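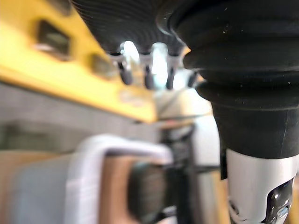

Rear wheel bearings on the Prullstead road, again

3 min read · 114 comments

fairweather_f
Second set of rear bearings since April. The car has 1492 miles on the last pair. I drive from Ustden to Prullstead and back every workday and the gravel stretch past the quarry is all washboard. Has anyone else gone through parts like this, or is my shop doing something wrong?

mpaquette
Same road, same commute, no bearings yet. I did lose a shock. I slow down to 25 on the gravel and let people pass me.

Czeslaw P
I would ask how they were pressed in. If the shop pushes on the inner race to seat the outer one, the bearing is damaged before you leave the lot. Washboard is hard on shocks and bushings. It should not kill a bearing that fast.

fairweather_f
They said the road did it. I paid 577 for both sides, parts and labor.

McKinnon
I disagree with Czeslaw. I went through three in one winter and I press my own. Water gets in at the low spot by the Ngata turnoff — it sits over the hubs after any real rain.

Czeslaw P
Then your seals are bad. A good seal will take a puddle.

McKinnon
It is not a puddle in March.

erdal_polat
Ask for the old parts back and look at the race. Pitting in one spot means a bad install, rust all over means water. Also check if there is a warranty on the labor.

fairweather_f
Shop still has them. Picking them up at 4:30.

2 shares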